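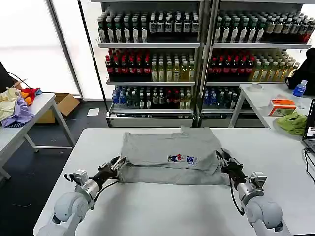

T-shirt cinzenta dobrada sobre uma mesa branca.

Plillerance publica teste ao Zirkum e põe em causa os números de bateria anunciados

7/11/21 — A Plillerance, que testa telemóveis e acessórios para consumidores, divulga os resultados da sua avaliação ao Zirkum, o novo smartphone da Esent. A fabricante promete dois dias de autonomia com uma única carga. Os nossos testes não confirmam essa promessa, pelo menos em condições que um utilizador normal reconheça como suas.

Com o brilho no automático, dados móveis ligados e duas contas de correio sincronizadas, o Zirkum pediu o carregador antes do fim do segundo dia em todas as tentativas. Só lá chegou em modo de poupança, com o ecrã limitado e as notificações suspensas. A Esent não indica na embalagem em que modo mediu a autonomia. Pedimos o protocolo em abril e continuamos à espera.

"Um telemóvel que dura dois dias desde que ninguém lhe toque é um argumento de venda um pouco fraco", afirma Úna Moynihan, responsável pelos ensaios da Plillerance. "Gostávamos de ver as condições de medição escritas ao lado do número."
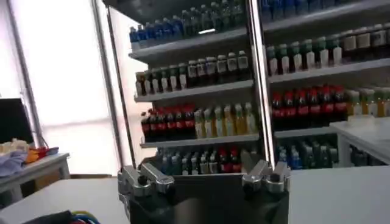 Expositor com garrafas de bebidas.

Também a expressão "carregamento inteligente" merece reservas. A função atrasa a carga durante a noite, coisa que outros aparelhos já fazem há anos, e no Zirkum vem desligada de fábrica. Quanto à longevidade da bateria, a marca fala em "milhares de utilizações" — uma unidade que não sabemos converter em ciclos de carga.

O Zirkum custa 763 euros. A loja Ait Brahim, que colaborou no empréstimo dos aparelhos, tem 300 unidades reservadas para o lançamento. A Plillerance não recebe comissão pelas vendas.

O relatório completo pode ser pedido ao gabinete de imprensa da Plillerance.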